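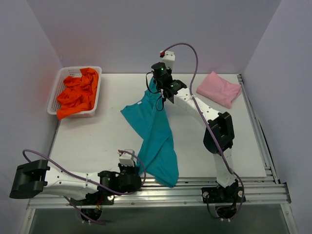
Part 3: Folding shirts

Okay, basket's up on the table, so let's fold! I wrote this part for everybody using the Fairclough laundry room, and mostly for people who roll their shirts into a ball and hope for the best (I was one of you until last July).

Before you start, wipe the table and let it dry. Check your hands too. I once put a thumbprint of hand cream on a pale shirt and had to wash the whole thing over again.

1. Put the basket in a back corner, where your elbows won't hit it. It's fine if something hangs over the rim, as long as it isn't dragging on the table.

2. Take out one shirt. Just one! Leave the rest bunched up in the basket for now.

3. Hold it by the shoulders, give it two good shakes, and lay it lengthwise down the middle of the table with the neck at the far edge. Long shirts will hang over the front a bit. Let them.

4. Find the label. If you can see it sitting on the outside, you may have the shirt inside out, so check the seams and turn it if you need to.

5. Smooth from the middle out with flat hands. Long diagonal creases usually mean the top is bunched, so open up the neck and shoulders first and then work your way down. Pulling on the hem only makes the creases longer.

6. Pull each sleeve out to the side, flatten it, then fold it back across the body.

7. Bring in both sides, then fold the bottom up to the neck. Thin shirts get one more fold after that.

8. Set the finished piece off to the far side, well clear of the one you're working on. Mine land at all kinds of angles and I straighten them when I stack.

Note: soft wrinkles on the outside of a folded piece are okay. I used to refold for those and it took me 75 minutes to get through one load, which was ridiculous.

Caution: keep bright reds and oranges away from light pinks and whites if anything still feels damp. Color can move from one to the other just sitting in a pile.

Caution: don't lean on the front rail while you reach for the back corner. Walk around to the side if your arms are short like mine.

When the basket is empty, carry the stack over to the shelves and go on to Part 4, Towels.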